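Fridge trials paused after arm fault

The fetch-and-carry trials at Jandano are on hold after the robot's arm froze at the fridge in September 2018. It stopped with no warning and held its position until Salamatu Nutsugah pressed the stop button.
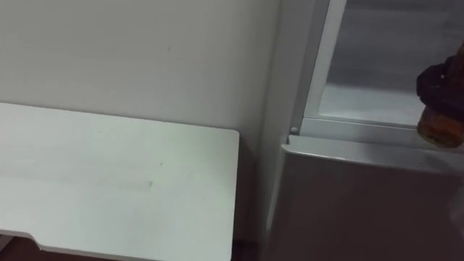 The fridge, with the upper compartment open.

The log shows error 459, a lost signal from the wrist. Two people were in the room and neither was hurt.
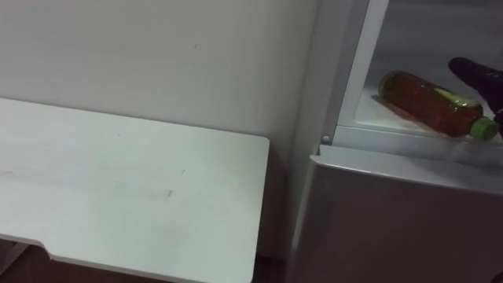

Gripper and bottle in the open compartment.

Pantelis Koutsoukos suspects a worn connector - the same part was changed in June.
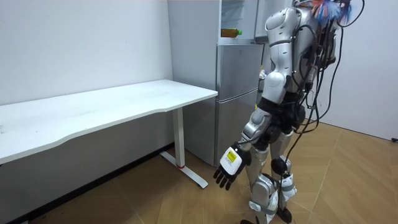 Until he has tested the new one, please stay out of arm's reach whenever the power is on. Report any repeat of the fault to Fotini Lambrakis on extension 519.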